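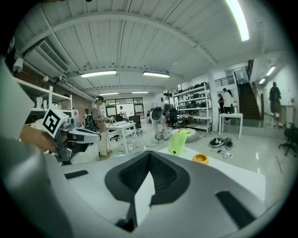 I got to the Clundwood robotics club at four in the afternoon, figuring I'd hang around for ten minutes and then steal somebody for a chat. Ha! The club captain, a senior, had one eye on the practice the whole time we talked. They train with hand-held grippers, the kind you carry around and squeeze yourself, and one of them has a white cube on top with a black square marker printed on it. "Everybody wants to start with the one that has legs," she told me, and I get it, I kept peeking over at the white and black two-legged robot by the worktable too. "But you do your gripper hours first. Eight of them, then we talk."

I asked what the hours are for. "Picking stuff up and putting it down," she said, and laughed. "Slowly! My first week I went way too fast and half my runs got tossed."

The club has 36 members this year, split into two teams, Barrera and Sturnon (named after hamsters, long story). Both are getting ready for the Grosavden meet in December, where the job is tidying a messy room against the clock. Her little brother is on the other team, so dinner at their house has gotten pretty quiet.

Was she nervous? "About the bowls, yeah. Round things roll. I've been practicing at home with cereal bowls and my mom wants them back." Then somebody yelled for her from the stairs and off she went, so I never did get to ask about college.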